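Planning for the Part That Moves: An Interview with the Software Group at Joltix

15 October 2019

The disassembly program at the Millard laboratory began with a practical question from the recycling sector: whether a robot arm could take apart discarded desktop computers without being told in advance which model it was facing. The software for that program is written by a small group at Joltix, which has its offices on the second floor of the same building. The head of the group agreed to discuss the planning and control work on behalf of the team, and asked that the answers be attributed to the group as a whole.

The conversation began with the planner. It is called Iltetti, and it replaced an earlier system in April.

"The earlier system planned a complete sequence before the arm moved," the group head explained. "It looked at the open case, identified the parts, and wrote out every step from the first to the last. On a clean machine that was acceptable. On a machine that had been repaired by three different people over its life, the plan was wrong by the second step, and the system had no good way to recover except to start again."

Iltetti plans a short distance ahead and expects to be corrected. It holds a list of parts it believes are present, along with a measure of how certain it is about each, and it chooses the next action partly for what that action will reveal. Lifting a cable out of the way may be worth doing even when the cable is of no interest, if the view of a drive bay improves as a result.

Asked how far ahead the planner looks, the group head was specific. "Four actions. We tested longer horizons. The additional steps cost computing time and were thrown away in nearly every run. Four was the point at which the arm stopped waiting for the software."

The perception software runs beneath the planner and is maintained separately. Its training set contains 2,179 labeled views of open computer cases, each marked by hand with the outlines of drives, memory modules, connectors and cables. The group considers this a modest number and has chosen not to enlarge it quickly. According to the group head, the greater part of the improvement over the past year came from relabeling existing views in which the markings had been careless.

"Cables remain the weakest class," the group head said. "A drive has an outline. A cable has an outline that changes when you touch the thing next to it. We used to ask the network for the full path of every cable, and it would give us one, with great confidence, passing behind objects it could not see through. Now we ask only for the visible segments, and the planner treats everything between them as unknown."

That change affected the motion software as well. Regions marked unknown are not closed to the arm, but the speed limit in them is lower and the threshold for stopping is tighter. The group described this as the most argued-over decision of the project. Some members wished to forbid such regions entirely. The result in simulation was an arm that seldom touched anything it should not, and also seldom removed anything.

The discussion then turned to contact. Much of published motion planning treats touching an object as the end of the problem, and the group was asked whether it regarded this as a fair summary of its own early work.

"It is a fair summary of our first year," the group head replied. "We had a very good path to the part and almost nothing to say about what happened upon arrival. The controller closed the fingers and reported success if they stopped short of fully closed. That told us they had met something. It did not tell us what."
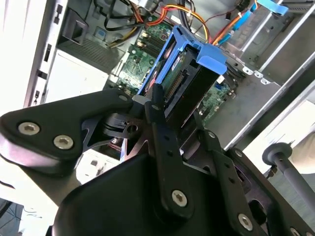
The contact controller now in use is named Rautiainen, and it runs as its own process alongside the planner. It compares the force measured at the gripper with the force that the current action predicts, and it reports one of a small set of outcomes: free, touching, seated, sliding or blocked. Hard drives were the first parts for which the outcomes were defined, partly owing to the carriers that hold them. A carrier such as the blue plastic one the gripper is pressing against presents rails, a drive body and a pull tab within a small space, and each gives a different response to the same push. The rails flex, the body does not, and the tab bends away. "If the controller reports only that there is contact, the planner has to guess which of those it is dealing with," the group head said. "With the tilt of the carrier from the camera and the force curve from the gripper, it can usually tell after a single press."

The word "usually" was examined further. The group acknowledged that sliding and seated are still confused when a carrier is stiff, and that the present remedy is a second press from a slightly different angle. This adds 2 seconds to the action. A proposal to learn the distinction from recorded force data is under review, although the group head expressed some reluctance. The existing rules can be read and corrected by any engineer on the team, and a learned model would require a separate process for deciding when it may be trusted.

Tooling occupied the final portion of the interview. Every run is logged in full, including camera views, force readings, the parts list at each step and the actions that the planner considered and rejected. The replay tool allows an engineer to stop a recorded run at any moment, change one value, and see which action Iltetti would have selected instead.

"We should have written the replay tool first," the group head said. "For a long period we were debugging from video and memory. Two engineers would watch the same run and come away with two explanations – both reasonable, and neither of them testable. Now the disagreement is settled at a desk in a few minutes, and the arm is left free for other work."

The replay tool has also altered how changes are approved. A revision to the planner or the controller must be run against the stored logs before it is permitted on the arm, and any step at which the new version selects a different action is listed for review. Differences are not treated as errors. The reviewer records whether the new choice is better, worse or of no consequence, and the entry is kept with the revision.

On the subject of release, the group was cautious. The interface between Iltetti and the contact controller has been documented and will be made available to the other teams at Millard. The perception software will not be included for the present, as the labeling guidelines are being rewritten and the group does not wish others to build upon a set of definitions that is about to change.

The next stage of work concerns screws. The planner can at present recognize a fastener and assign the unscrewing tool to it, but it has no means of representing a screw that turns without coming out. The group head described this as a gap in the list of outcomes, and said that a sixth entry is being drafted.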